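Kiltthorpe Cell Walkdown: Teleoperated Recording Station
Checklist revision 5
Task set: tabletop objects, two arms
Recording software: Dresura
Requested by: Pestley data group
Result: PASS WITH CONDITIONS

Marks used: OK, FIX, OPEN. A comment goes under anything I wasn't happy with, and under a few things I was.

SECTION A. BEFORE POWER

A1. Emergency stop reachable from the operator's seat. OK
Reachable sitting down. I also asked the operator to find it with her eyes on the screen, and she found it on the second try. Move the mouse pad.

A2. Emergency stop stops both arms. OK
Tested one arm at a time, then both. The last sheet had this ticked with no initials, so I treated it as never done.

A3. Base bolts at marked torque. OK

A4. Cables clear of the full reach of both arms. FIX
Gripper cables have slack that can come to rest on the work surface when the arm is low. The team says it has never snagged. The team also says it doesn't log snags. Clip the slack back along the last link and add a snag code to the session form.

A5. Enclosure fabric secured. OK
Clamps hand-checked. The fabric stays put when pulled. Check again whenever somebody has been inside to change a light.

A6. Lighting fixed for the session. OPEN
I was told the light is "the same every time." There is no meter reading to back that up. Take one at the start of each block and write it down.

SECTION B. ARMS AND GRIPPERS

B1. Speed limit set in the controller. OK
Read off the controller itself. The setup guide gives a different value, so correct the guide.

B2. Limit survives a restart. OK
Restarted it myself.

B3. Arms cannot be commanded into each other. FIX
There is a software zone. I drove the left arm slowly toward the right and it stopped, and then I did it at working speed and it stopped later than I liked. "The operators know to keep apart" was offered as a second layer of protection. I don't accept that as a layer. Widen the zone.

B4. Finger pads sound, screws tight. OK
One screw on the right gripper took an eighth of a turn. Marked with paint.

B5. Grip force tested on the softest and hardest item. OPEN
Hardest only. Nobody had decided which item counts as softest.

SECTION C. OBJECTS AND RESET

C1. Object list matches what is on the table. FIX
The list in Dresura was copied from an earlier task and still had items that had been retired. If the list is wrong, every label that leans on it is wrong too, and no amount of recording will mend that. Rewrite it and have a second person sign.

C2. Start positions vary between examples. OPEN
Pestley asked for varied starts. I went through 17 recordings in a row, and in 14 of them the first object was in what looked to me like the same spot. Operators put things back where it's easy to put them back. Print a start card for each attempt and have the operator follow it.

C3. No sharp edges, no loose small parts under the arms. OK
Checked at the table before the session. Repeat at each change of objects.

C4. Hands out before the arms go live. FIX
Usmani's written procedure calls for a spoken "clear." I sat through a block of attempts and heard it early on and then less and less. Put a button on it.

SECTION D. RECORDINGS

D1. Clocks agree between cameras and arms. OK
Clap test, all views. Fine.

D2. Failed attempts kept and tagged. FIX
Dropped blocks were being deleted "to keep the set clean." The deleted ones are what I would want to see first if the trained system later drops things. Keep them and tag them.

D3. Count of usable examples. OPEN
The summary sheet claims 800. There is no written rule for "usable," so I can't confirm the number and I won't initial it. One operator counts an attempt if the object ends up anywhere on the target. Another wants it square. Write the rule, then recount.

D4. Wrist view clean. OK
Lens wiped, fingers visible, nothing hanging in front.

Table from the fixed camera, followed by a wrist view with the green blocks:

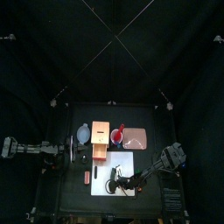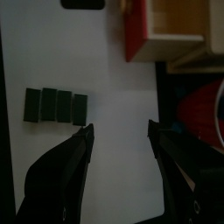

Irfan Chaudhry

Conditions on this pass

Items A4, B3 and C4 close before the next block starts. C1, D2 and D3 close before any files go to Pestley. The rest can run alongside the work, as long as somebody's name is against each one.

Look at the black cable in the fixed-camera view, looped on the board under the right gripper. That is A4. I have heard twice that it is only slack, and I would still like it clipped.

On the wrist view, the near finger's tip sits very close to the last green block in the row. With a gap that small, "touched" and "nearly touched" will be tagged differently by different people. Add both tags, with a sentence on what each one means, to the rule under D3.

The team asked me to drop C2 from the sheet as "a data matter." It stays. An operator who has stopped looking at where things are is a safety matter as well.

Next walkdown in July, or sooner if the arms are moved. Bring the light readings.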